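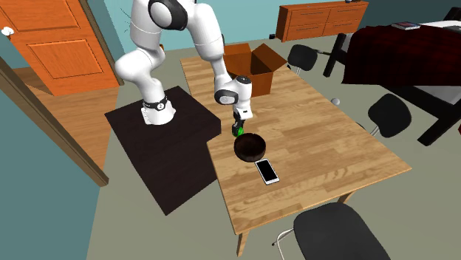

Figure 6-1. Table scene, room view. Green object held above the bowl.

Search this manual Go
Brokska Operator Guide
15th September
Somtochukwu Iyamu, Technical Documentation, Sallach

6. Preparing and Running a Table Scene

6.1 Scope

This section covers pick-and-place work in a simulated room with one pedestal-mounted arm and one table. It applies to scenes built in Brokska and to scenes imported from Joo libraries. Scenes with more than one arm are covered in Section 9.

The rules in this section are marked either "required" or "recommended." A run that breaks a required rule must not be filed as a valid run. A run that departs from a recommended rule can be filed if the departure is written in the run note.

NOTE: The safety rules for physical cells are in the site manual. Passing a run in simulation does not release a program for use on hardware. See 6.7.

6.2 Before you open the scene

1. Check that the scene file and the task file carry the same revision letter. (Required.)

2. Check that the arm model in the scene matches the arm model named in the task file, including the gripper. A program tuned for one set of fingers must not be run with another set under the same program name. (Required.)

3. Open the run log and enter your name, the scene name and the revision letter. Leave the result field blank.

4. Set the random seed by hand. Do not accept the seed left over from the previous operator. (Required.)

5. Close any scene that is already open. Brokska will load a second scene on top of the first without a warning, and the two sets of collision shapes will both be active.

6.3 Placing the arm and the furniture

1. Load the room first, then the pedestal, then the arm. If the arm is loaded before the pedestal, its base is placed at floor level and has to be raised by hand.

2. Fix the pedestal to the floor and the arm base to the pedestal. Both joints must be of type FIXED. (Required.)

3. Place the table. Set its type to STATIC unless the task calls for the table to move.

4. Place chairs, beds, dressers and other furniture. Turn collision shapes on for anything that any part of the arm could reach, including the elbow. (Required.)

5. Open each door to the angle given in the scene file and lock it. A door left on a free hinge can drift during a long run.

6. Run CHECK REACH. The reach volume is drawn over the room. Look at it from the side as well as from the top.

CAUTION: CHECK REACH tests the gripper path only. It does not test the upper link or the elbow. Use CHECK BODY for these, and run it again each time a piece of furniture is moved.

Furniture outside the reach volume may be left without collision shapes to save load time. Mark it DECOR in the object tree so that the next operator knows it was left that way on purpose. Wall pictures and similar items are DECOR by default.

6.4 Placing the task objects

1. Place the target container first. For bowls, use a hollow collision shape. The default shape for imported objects is a closed hull, and an object released over a closed hull will come to rest on top of the opening. (Required for any task that ends with an object in a container.)

2. Place the object to be picked. Give it a mass and a friction value. Do not leave either at zero.

3. Place the remaining objects, such as phones, books and boxes. These are listed in the task file under OTHER. They are part of the scene and must be treated as solid, even when the program is not meant to touch them. (Required.)

4. Press SETTLE and wait until the status line reads STILL. Objects placed slightly above the table will drop onto it, and round objects may roll.

5. Compare the settled positions with the task file. If an object has left the table, reload the scene. Do not drag the object back. Dragging leaves a small velocity on the object that does not show in the status line.

6. Save the settled state under a new name. All repeats of the run must start from this saved state. (Required.)

NOTE: Round objects should be given a rolling friction value as well as a sliding one. With sliding friction alone a ball on a level table may never reach STILL. If the status line has not changed after a reasonable wait, check this value first.

6.5 Setting heights and speeds

The transfer height is the distance between the table top and the lowest point of the gripper, or of whatever the gripper is carrying, during sideways travel. At Rukolbridge the standard transfer height is 125 mm. Use it for every scene where the tallest object on the direct path is lower than that. If a taller object stands on the path, either raise the transfer height for the whole run or route the path to one side. Do not raise it for a single leg of the motion.

1. Enter the transfer height in the task file. Do not enter it in the program.

2. Set the approach speed, the transfer speed and the release speed. The release speed must be the lowest of the three. (Required.)

3. Set the open width of the gripper before the approach starts. Fingers that are still opening on the way down can strike the object.

4. Define the home pose. The home pose must hold the gripper clear of all objects, with no part of the arm between the overview camera and the table. (Recommended.) 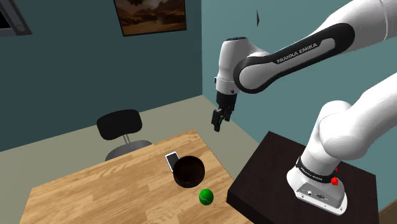
5. Jog the arm to the home pose and check it from each camera in the scene. A pose that looks clear from the room view can be close to the table edge when seen from the pedestal side. Read the clearance from the distance tool and enter that value in the log — do not estimate it on screen.

6. Save the home pose in the task file. Each run must start and end there.

CAUTION: Do not define the home pose by copying joint values from another scene. The pedestal may be turned or set at another height, and the same joint values will put the gripper somewhere else.

6.6 Running the task

1. Load the settled state saved in 6.4.

2. Confirm that the arm is at the home pose and that the status line reads STILL.

3. Start recording, then start the program. A recording that begins after the first motion is not accepted. (Required.)

4. Keep your hands off the mouse while the program runs, other than to stop it. Selecting an object in the tree during a run can wake it and shift it slightly.

5. When the arm has returned to the home pose, wait for STILL before stopping the recording.

6. Enter the result in the log. Use only the codes below.

OK — object inside the container, no contact with any other object.
OK-C — object inside the container, with contact. Name the object touched.
MISS — object outside the container.
DROP — object lost between pick and release.
STOP — run stopped by the operator or by a limit.

The result is judged on the final still state and on the contact list. An object resting on the rim is a MISS, even if it looks likely to fall in.

7. Repeat from step 1. A standard set is eight runs from the same saved state. A long set may have up to 228 runs and must be approved by the scene owner before it is started.

Do not delete failed runs from a set. If a run failed through a fault in the scene, such as a closed hull on a bowl, mark the whole set VOID, correct the scene, raise the revision letter and start over.

NOTE: Contact between the fingers and the table during a pick is reported as a contact event but does not change an OK to an OK-C. Contact between the wrist and the table does.

6.7 Handing a program over

A program may be handed over to the hardware group when a full set has been completed with no STOP results and the set has been reviewed by a second person. The reviewer must not be the person who ran the set. (Required.)

1. Export the scene, the task file, the saved state and the log as one package.

2. Add the seed and the Brokska build number to the cover sheet.

3. List every object marked DECOR. The hardware group will need to know which items had no collision shape.

4. List every departure from a recommended rule, with the run note for each.

5. Send the package to the reviewer. At Rukolbridge the reviewer is Jin-sol Jang. Other sites should use the name on their own cover sheet.

CAUTION: Friction, mass and finger force in the package are simulation values. They must be measured again on the physical cell, and the first physical runs must be made at reduced speed under the site manual.

6.8 Common faults

Arm sinks into the pedestal at start. The base joint is not FIXED, or the arm was loaded first. Go back to 6.3, step 1.

Object comes to rest above the bowl. The bowl has a closed hull. See 6.4, step 1.

Object slides out of the fingers during transfer. Check friction on both the object and the finger pads before raising the grip force.

Phone or other flat object shakes on the table. Its collision shape is too thin for the time step. Thicken the shape downward by 2 mm and settle the scene again.

Same seed gives different results. The run was started from the unsettled scene, or the build number has changed. Compare the two log headers.

Continue to Section 7, Camera Placement.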